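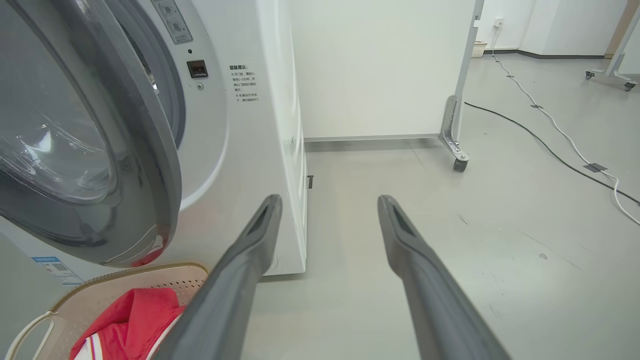
Coaching Soccer at the Club Level
Unit 4: Defending the Corner Kick

Search course pages Enter keyword Go

Welcome back, everyone. These notes go with the evening session in Room 204, and they follow the order we'll take things in, more or less. If you missed the last unit, on throw-ins, please read that handout first. A good deal of what I say about spacing carries over, and I won't have time to go through it all again, much as I'd like to.

A word before we start. Most of you coach players who have jobs or homework or both, and who train twice a week when the weather lets them. Everything in this unit is written with those teams in mind. The professional game has set-piece coaches and analysts and a great deal of video, and it's fun to read about, but you have a cold field in February and a goalkeeper who has to leave early. So we'll keep it plain.

Why spend a whole unit on this

Last season I sat down with my match notebooks from the Cumimeck League and went through every corner that Brustden had to defend at home. There were 60 of them. I wrote down where the ball landed, who touched it first, and what happened over the next few seconds. I'd expected to find that our trouble was losing headers. We did lose a few, but the first header was cleared by one of ours 36 times, and what kept hurting us was the second ball, the one that drops at the edge of the penalty area while everybody is still admiring the clearance.

That's one club in one season, so please don't carry the numbers around as if they were law. Do the same count for your own team. It takes an evening and a pot of coffee, and I promise you'll be surprised by something in it.

The two basic systems

You'll hear these called by different names, but they come down to the same pair of ideas.

Man-marking. Each defender picks up an opponent and stays with that person until the ball is cleared. It's easy to explain, and players like it because they know whose job is whose. The weakness is that the attackers decide where everyone goes. If their tallest forward jogs out to the far side and then sprints back in, your marker has to follow that run through a crowd, and the crowd may well include a couple of opponents standing exactly where they can get in the way.

Zonal marking. Each defender looks after a piece of ground, usually in a line across the six-yard box with a second, shorter line in front. Defenders face the ball and attack it when it comes into their area. The weakness here is the standing start. An attacker who comes running in from twelve yards will often jump higher than a defender who has been waiting on the spot.

Most club teams end up with a mix, and I'd encourage you toward one as well. Put your best headers in zones, where the ball is likeliest to arrive, and let a few others mark the biggest threats. What they're doing as markers is mainly slowing those runs down. They don't have to win the ball. They only have to make sure the other player doesn't get a clean, free jump at it, and you'd be amazed how much happier a smaller defender is once you've told them so!

A starting setup

Take this as a first draft and change it to suit the people you have.

1. Near-post zone. One player a step off the near post, level with the front of the six-yard box. This player deals with anything low or driven, and should be someone who'll put a foot or a head on the ball without thinking twice.

2. Central zones. Three players across the six-yard line, spread from the near post to just past the middle of the goal. Your best headers go here. They stand side-on so they can see both the ball and the runners, and they go forward to meet the ball. Going backward is the goalkeeper's problem.

3. Far-post zone. One player, a little deeper than the rest. It's a lonely job and often a dull one, and it's where a player's mind wanders late in the second half. Give it to somebody reliable.

4. Markers. Three players, goal side of their opponents and close enough to touch. Arms down, please. Referees at our level do give penalties for shirt pulling, and they're right to.

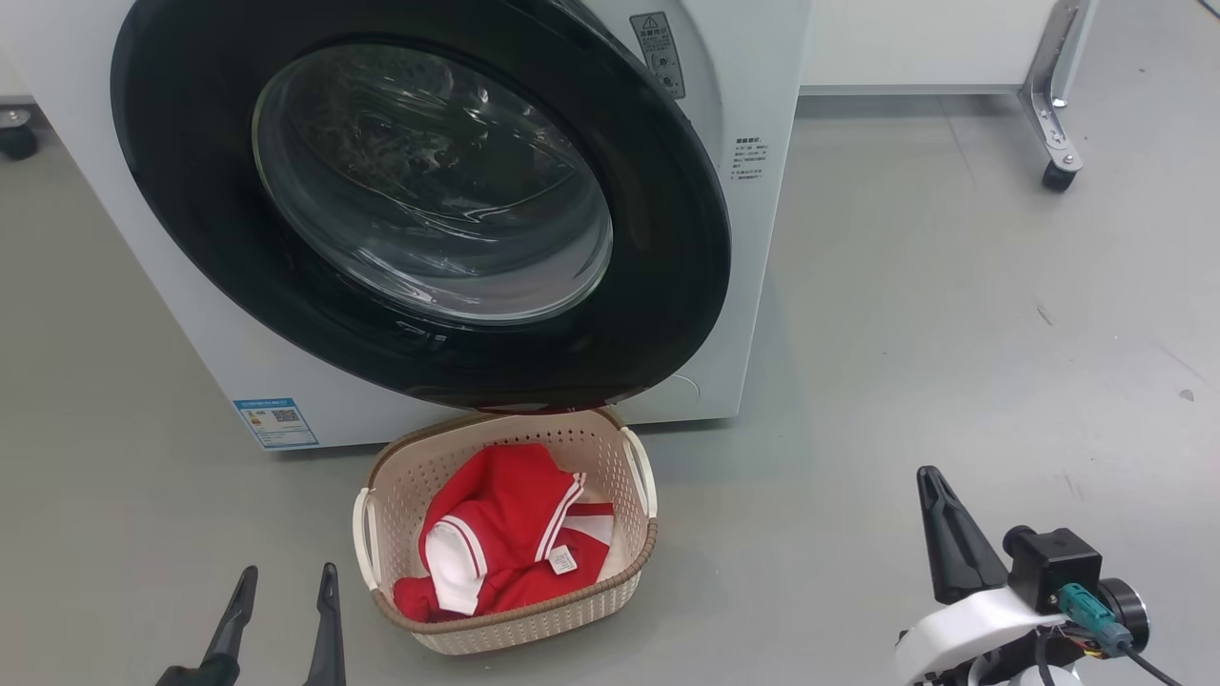

5. Edge of the area. One player around the penalty arc, whose only work is the second ball. For years I gave this spot to whoever was left over. Now I choose it second, right after the near post.

6. The outlet. One player up the field, near the halfway line. Some coaches bring everybody back, and when you're a goal ahead with a minute left I understand it. The rest of the time, leaving one player up makes the other team keep two back, so the box is less crowded for everyone.

Add the goalkeeper and you have eleven. If your goalkeeper likes a player standing on the post, talk it over together and decide which of the spots above you can give up. I have a mild preference for keeping the posts clear, but a goalkeeper who feels safe plays better, and I've lost that argument cheerfully more than once.

Talking and timing

Agree on very few words. At Brustden we use "away" for a header that should go high and wide, "keeper's" when the goalkeeper is coming, and "out" when the ball has been cleared and the whole line should step up together. The goalkeeper says the last two. Anyone may shout the first.

"Out" is the one that needs practice. Watch a youth game at Mancuso Park some morning and you'll see the same thing over and over: the ball is headed to the edge of the area, three defenders run up, two stay on the goal line catching their breath, and those two keep every attacker onside for the shot that follows. The cure is a bit boring, I'm afraid. You repeat it until they move on the word.

Short corners deserve a mention too. When the other team sends a second player over to the flag, send two of yours, and settle beforehand who they are. I take the near-post marker and the edge player, and then the central zones shift a step toward the ball. Write it down somewhere your players will see it.

Practice for the next session

We'll run this outdoors on the lower field in Stikau, so bring cleats and something warm.

First part: walk through the positions with no opponents and the ball thrown by hand.

Second part: attackers join in, served from the left and then the right. Defenders clear and step up on "out."

Third part: the same, but play continues until the ball crosses halfway or goes in. This is where the edge player earns their supper.

To hand in

One page, typed or neatly written. Draw your own team's setup for a corner from the left, mark each position, and explain two of your choices in a sentence or so apiece. If you've done the count I suggested, attach it. Rough tallies are perfectly welcome, coffee rings and all.

Reading for next time is the short packet on free kicks from wide areas, which is at the front desk. Please take only one, as we ran short last term.

Contact the course office | Copyright Stikau Community Coaching Program | Back to top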